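検索 キーワードを入力 検索する
最終更新日：27/03/2018
カテゴリー：助成事業のこと／中間報告／地域の食べもの

ルルト（Lulto）朝ごはん聞き書き事業　中間報告

メトワリー基金　助成ご担当　ロスヴィータ・ズッター様

お世話になっております。ルルトのイケル・テハダです。前回は表ばかりの報告書をお送りして、「で、実際どうなんですか？」とお電話をいただいてしまったので、今回は思いきって、普段しゃべっている調子で書きます。数字の表は別便でお送りしますね（そちらはちゃんと堅い文章です、ご安心ください）。

まず全体の進み具合から。昨年の十月に始めた聞き書きは、ピロヴェロ地区の坂の下側がひととおり終わって、いまは坂の上側に入ったところです。申請書では冬のうちに上側まで済ませると書いたのですが、これは見通しが甘かったです。すみません。寒い時期は皆さん家にいらっしゃるから話を聞きやすいだろう、と思っていたら、家にいらっしゃる方ほど予定がびっしりなんです。編み物の会、孫の送り迎え、通院、また編み物の会。電話をかけても「来月ならねえ」と言われて、その来月になるとまた「来月ならねえ」となる。二月はほとんどそれで過ぎました。

それでも、集まった話はほんとうに面白いです！　この事業はもともと、昔の朝ごはんに何を食べていたかを聞いて、小さな冊子にまとめるというものでしたよね。始めてみると、献立そのものより、だれが最初に起きて火を入れたか、だれが立ったまま食べていたか、という話のほうが長くなります。フーベルト・ズッターさんは（ロスヴィータさんとご親戚かと思って伺ったら、まったく関係ないそうです）、お父さんがパンの耳をコーヒーに浸して食べる音で目が覚めた、という話だけで録音を一本まるまる使いきりました。わたしは途中で質問するのをあきらめて、ただ聞いていました。たぶん冊子でいちばんいい頁になります。

困っているのは文字起こしです。聞き取り一回分の録音を文字にするのに、わたしの手だと丸二日かかることもあります。方言が強いところは三度聞いてもわからず、フィンツェンツ・レーナーさんに電話口で録音を聞いてもらっています。レーナーさんは坂の上の生まれで、「それは粥の焦げたところのことだよ」とすぐ教えてくださるのですが、そこから焦げた粥の思い出話が始まって、そちらも録音しておけばよかった、ということが何度もありました。最近は電話のときも先に録音のお許しをもらうようにしています。焦げた粥の呼び名は坂の上と下でちがっていて、これは小さな囲み記事にするつもりです。

食材のほうの調べものも少し進みました。燕麦は昔、家で煎っていた家が多かったようで、煎り鍋をまだ持っているという方が出てきました。お借りして撮影できないか交渉中です。砂糖は缶に入れて棚のいちばん上、というのはどの家もだいたい同じで、子どもがどうやってそこに届いたかの手口は各家庭でちがいます。椅子を重ねる派と、いとこを肩車する派がいました。
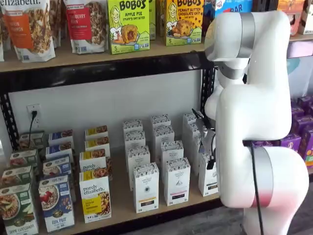
冊子の最終章は「いまの朝ごはん」にしたいと思っています。申請のときには入れていなかった章なので、ここは一度ご相談させてください。昔の話だけで閉じると、読む人が「昔はよかったね」で本を置いてしまう気がするんです。いまの食卓はいまの食卓で、箱のシリアルがあり、お茶の箱があり、袋入りのグラノーラがあります。そのグラノーラにしても「Pumpkin Cinnamon」、つまりかぼちゃとシナモンなんていう味が「Cranberry」と書かれた袋の隣に並んでいるわけで、燕麦を家で煎っていた方たちにこれをどう思うか聞いてみたいんです。ためしにフーベルトさんに話を振ってみたら、「かぼちゃは夕飯だ」と一言で終わりました。でも娘さんのほうは毎朝グラノーラだそうで、この親子の頁を見開きで作れたらいいなあと、勝手に夢をふくらませています。頁数は増えますが、章扉をやめれば印刷費の枠には収まるはずです。

印刷の話もしておきます。部数は申請どおり500部で、印刷所のベヴィエから見積もりをもらいました。600部にしても一冊あたりはあまり安くならないそうなので、欲張らずに500部のままにします。紙は最初に考えていたものが厚すぎて、見本を開いたら手を離したとたんに閉じてしまうんです。朝ごはんの本なのに、食べながら読めないのは悲しい！　ということで、少し薄くて、開いたまま机に置ける紙に変えました。色はやや黄みがかっていますが、古い写真はこちらのほうがきれいに見えます。

古い写真といえば、各ご家庭からお借りしているものの扱いは、前回ご指摘いただいたとおりに改めました。お借りした日とお返しする日を帳面につけて、封筒にも同じことを書いています。前は封筒だけだったので、中身と封筒が離れるともうお手上げでした。いまのところ行方のわからない写真はありません。一枚だけ、裏に書かれたお名前がどなたのものか持ち主にもわからないという写真があり、これはお返しする前にもう少し坂の上で聞いてまわるつもりです。

挿絵はレモ・マイアホーファーさんにお願いしています。下絵が七枚届いていて、どれもいいのですが、湯気が全部同じ形なんです。本人にそう言ったら、「湯気は湯気だろう」と。まあ、そうなんですが、粥の湯気とコーヒーの湯気はちがうと思うんですよね（わたしだけでしょうか）。描き直しはお願いせず、残りの絵のときに少し気にしてもらうことで話がつきました。謝礼は申請時の金額のままです。

それから会計について。交通費が予定より少なく、文字起こしにかかる費用が多くなりそうです。坂の上へはバスで行くつもりが、時刻が聞き取りに合わず、ほとんど歩いています。浮いた分を文字起こしの手伝いをしてくださる方への謝金に回してもよいでしょうか？　費目の変更届が必要でしたら、様式を送っていただけると助かります。前に頂いたものは書式が古いと言われた覚えがあるので、新しいほうをお願いします。領収書は月ごとにまとめてあり、写しはいつでもお送りできます。

この先の予定です。春のあいだに坂の上側の聞き取りを終えて、夏に原稿を固め、秋の初めに印刷所へ渡します。聞き取りのあとには原稿を必ずご本人に読んでいただいているので、そこで「やっぱりこの話は載せないで」となることもあります。すでに二件ありました。片方はとてもいい話だったので惜しいのですが、お嫁さんの悪口が入っていたので仕方ないです。差し替えはもう決まっていて、原稿の遅れにはつながっていません。

できあがったら、坂の下の集会所でお披露目の朝食会を開きたいと思っています。話してくださった方に来ていただいて、焦げた粥も（わざと）作ります。レーナーさんが火加減を見ると張りきっていらして、もう鍋の心配をなさっています。会場費は自分たちの積立から出しますので、助成金からの支出はありません。ロスヴィータさんもご都合がつけば、ぜひ朝を抜いてお越しください！　日取りは印刷の見通しが立ってからお知らせします。

長くなりました。お返事をいただきたいのは、最終章を足すことと、費目の変更の二点です。急ぎではないのですが、最終章のほうは夏までに決まっていると、レモさんに絵をお願いしやすくなります。電話は午前中だと聞き取りに出ていることが多いので、昼過ぎにかけていただければ出られます。

ルルト　聞き書き担当
イケル・テハダ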